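Filed under: Building Checks / Short-Let and Shared Housing

We use cookies to remember your region and login. Continue reading to accept, or change your settings.

Winter walk-through checklist with comments, Stotatcombe house

Inspection date: 17 January 2022
Inspected by: Randa Abou Jaoude
Building reference: 1339
Type: two-story shared house, 5 bedrooms, one kitchen, two bathrooms

Key: OK = no action. WATCH = look again next visit. FIX = work order needed.

ENTRANCE AND HALL

Front steps and handrail: OK. Bottom step has a chip on the left corner, same as last time, not growing.

Front door closes and latches on its own: FIX. Closer arm is slow and stops an inch short. Tighten or replace. Residents should pull it shut by hand until then.

Hall light and switch: OK.

Escape route clear: WATCH. Two bikes and a stroller along the wall. There was room to get by, but the rule is nothing on the floor between the stairs and the door. Note left on the board.

Mail area: OK. Old catalogs removed.

SMOKE AND CO ALARMS

Hall, ground floor: OK. Tested by button.

Landing, upper floor: OK. Tested by button.

Kitchen heat alarm: OK. Cover was greasy, wiped down, tested again.

Bedroom 3: FIX. Alarm was off its base and in a drawer. Put back up and tested, but the base is cracked and will not hold it tight. New base ordered from Voson.

CO alarm, boiler cupboard: OK. Replace-by date is still ahead. Write the date on the front in marker so the next inspector does not have to take it down.

HEATING AND HOT WATER

Boiler service tag present: OK. Last serviced in August.

Pressure at gauge: OK.

Hot water at kitchen tap: OK.

Hot water at upstairs bathroom: WATCH. Takes a long time to run warm. Not a safety matter unless it stays lukewarm. Ask residents at the next visit.

Radiators: bedroom 2 cold at the top, bled during visit. Others OK.

Pipe wrap in the crawl space: FIX. Missing on the run nearest the vent. This is the one that froze at the Zein Street house, so please do not leave it until spring.

KITCHEN

Fire blanket on wall, tabs hanging free: OK.

Extinguisher pin and seal: OK. Bracket screw loose, tightened.

Stove knobs and burner controls: OK. Markings worn off the back left knob. Still turns to a firm stop.

Outlets near water: OK. Test and reset buttons both work.

Power strip behind the refrigerator: FIX. Removed. Refrigerator now plugged straight into the wall. The toaster and kettle go on the counter outlet, one at a time if the breaker trips.

Refrigerator temperature: OK. Thermometer on middle shelf.

Cleaning products: WATCH. Drain cleaner was stored next to bleach. Moved to separate shelves.

Cloths and sponges: WATCH. Cloths should be rinsed, squeezed out hard and hung up after use, and washed hot once a week. A cloth left balled up stays damp all night and spreads more than it cleans.

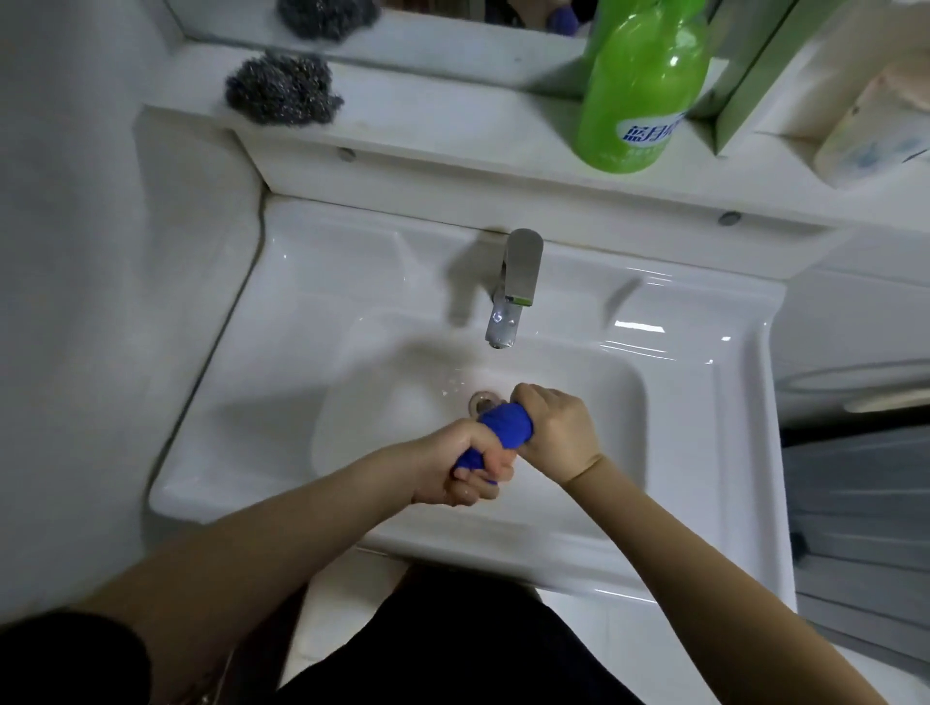
Cleaning & Hygiene

Keep cloths for bathrooms and cloths for food surfaces apart. Any two colors will do as long as everybody in the house knows which is which. Post it inside the cupboard door.

Trash and recycling: OK. Lids fit. Outdoor bins are against the siding and should be moved out to the fence.

BATHROOMS

Fan, ground floor: OK. Holds a sheet of tissue.

Fan, upper floor: FIX. Runs but does not pull. Duct may be blocked or off its collar.

Mold: WATCH. Small patch over the upstairs window, cleaned off during visit. Likely tied to the fan. If it comes back after the fan is fixed, call it in.

Non-slip mat in tub: OK.

Caulk: WATCH. Pulling away at the tap end, upper floor.

STAIRS AND BEDROOMS

Stair carpet: OK. Rod on the fourth step pushed back in.

Bedroom windows open fully: FIX in bedroom 5. Painted shut. It is the escape window for that room, so this comes first on the list.

Space heaters: one found, bedroom 4. Tip switch works. Moved away from the curtain. Resident told not to use an extension cord.

WORK ORDERS

2398 covers the window, the alarm base and the door closer. The fan and the pipe wrap go on a separate order with Hukavero, who have the key already. Send photos of the finished work to the office.

COMMENTS

Bedroom 1 was locked and not checked. Notice had been given. I will go back for it when the window is done.

R. Abou Jaoude

Sign up for our monthly checklist email. Unsubscribe at any time.

Recent in Building Checks
Crawl space vents: open or closed in winter
How to read a boiler pressure gauge
Blank walk-through form for shared houses
Door closers: adjusting speed and latch
What to write on a notice of entry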